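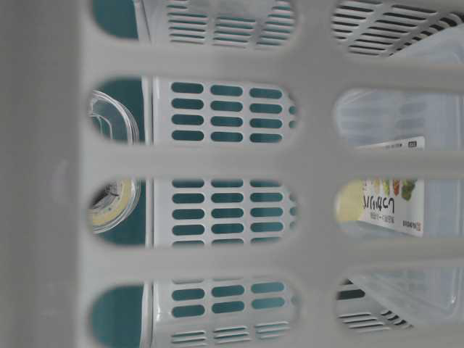
Waschküche im Mehrfamilienhaus - wer zahlt den Strom?

nordlicht_84
Hallo zusammen, wir haben im Haus eine gemeinsame Waschküche mit zwei Maschinen und einem Trockner. Bisher lief der Strom über den Allgemeinzähler und wurde nach Wohnfläche umgelegt. In der letzten Abrechnung stehen dafür 414 Euro, im Jahr davor war es deutlich weniger. Ich wasche in der eigenen Wohnung und benutze den Keller gar nicht. Muss ich trotzdem mitzahlen? Die Verwaltung (Hurkthorpe) antwortet seit Wochen nicht.

kellerkind
Steht im Mietvertrag etwas zur Waschküche? Bei uns ist sie dort als Gemeinschaftsfläche genannt, und damit zahlen alle. Ob man sie nutzt, spielt dann keine Rolle.

nordlicht_84
Im Vertrag steht nur »Mitbenutzung der Waschküche im Keller«. Zum Strom kein Wort.

Tinka62
Wir haben das mit Münzzählern gelöst. Eine Wäsche kostet 50 Cent, der Trockner einen Euro. Seitdem gibt es keinen Streit mehr, außer um die Wäscheleinen und die Körbe, die tagelang auf den Maschinen stehen.

brummkreisel
Münzzähler würde ich nicht mehr einbauen. Die müssen geleert werden, und bei uns hat das zweimal jemand mit dem Schraubenzieher erledigt. Wir haben seit Juni Chipkarten von Nollar. Einbau für drei Geräte 1511 Euro, läuft bisher ohne Störung.

Tinka62
1511 Euro für drei Geräte, dafür kann man lange Münzen leeren. Die Anlage muss sich ja auch rechnen.

brummkreisel
Wir sind 22 Parteien, da fällt das nicht ins Gewicht. Bei sechs Wohnungen sieht es anders aus, das stimmt.

kellerkind
@nordlicht_84: Lass dir zuerst die Belege zeigen. Du hast ein Recht auf Einsicht. Am Allgemeinzähler hängen meist auch Treppenlicht, Klingelanlage und Heizungspumpe. Vielleicht liegt der Anstieg gar nicht am Waschen.

nordlicht_84
Guter Hinweis. Ich schicke der Verwaltung heute ein Einschreiben und setze zwei Wochen Frist. Einen Zwischenzähler für den Keller schlage ich gleich mit vor.

Tinka62
Beim Zwischenzähler auf die Eichung achten, sonst ist die Abrechnung angreifbar.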